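# How Folding Works

Clothes are folded on a flat surface, and in many homes that surface is the bed.

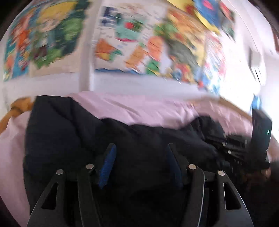
## Why a flat surface matters

Cloth is a bendy sheet. It has no stiffness of its own, so it takes the shape of whatever is under it. On a lumpy pile of blankets, a shirt becomes lumpy. On a bed with the sheet pulled smooth, a shirt lies nearly flat. A bed is also wide enough to spread out a whole garment, sleeves or legs included.

A bed is softer than a table. If you press hard on one spot, the mattress sinks and the cloth slides toward the dip. Press lightly, with an open hand.

## Creases and wrinkles

These two words are often mixed up. In this explainer they mean different things.

- A **crease** is a line where the cloth bends sharply. A fold makes a crease on purpose.
- A **wrinkle** is a small bend that was not planned. It forms when cloth is squashed or twisted.

Both happen for the same reason. Cloth is made of threads, and threads are made of fibers. When a fiber stays bent for a long time, it begins to keep that bend. Heat and water make this happen faster. A shirt left in a warm, damp heap will have more wrinkles than one that was spread out early.

Wrinkles often run diagonally. Woven cloth has threads going in two directions, up and down and side to side. Pulling along a thread hardly stretches it. Pulling from corner to corner makes the tiny squares between the threads lean over, and the cloth shifts and ripples.

## Dark cloth

Black cloth is harder to fold neatly than light cloth. You find an edge by looking for a shadow next to it. Black fabric reflects very little light, so a shadow on it barely shows. Two layers of black can look like one.

There are two ways to deal with this. The first is to use a sheet of a different color underneath, so that the outside edge stands out. The second is to use your fingers. Run them along the cloth and feel for the seams, which are thicker than the rest.

## Folding a long-sleeved shirt in 6 steps

1. Lay the shirt face down with the sleeves straight out.
2. Smooth it from the middle toward the edges.
3. Fold one side in to the center of the back.
4. Turn that sleeve so it points down toward the hem.
5. Do the same with the other side and sleeve.
6. Fold the bottom up to the collar, then turn the shirt over.

Pants need fewer steps. Put one leg on top of the other, match the seams, and fold the legs up to the waist.

## How many layers?

Each time you fold cloth in half, the number of layers doubles. One layer becomes two, then four, then eight. The stack also gets thicker, and the outer layer has to travel farther around the bend than the inner one. After a few folds the cloth pushes back and the bundle springs open. Thin cotton can take more folds than a thick sweater.

## Words to know

**Fiber:** a very thin strand, such as cotton or wool.

**Hem:** the bottom edge of a garment, turned under and sewn.

**Seam:** a line where two pieces of cloth are joined.

**Woven:** made by crossing threads over and under each other.

*Text by Geeta Upadhyay. Checked by Sohail Sial.*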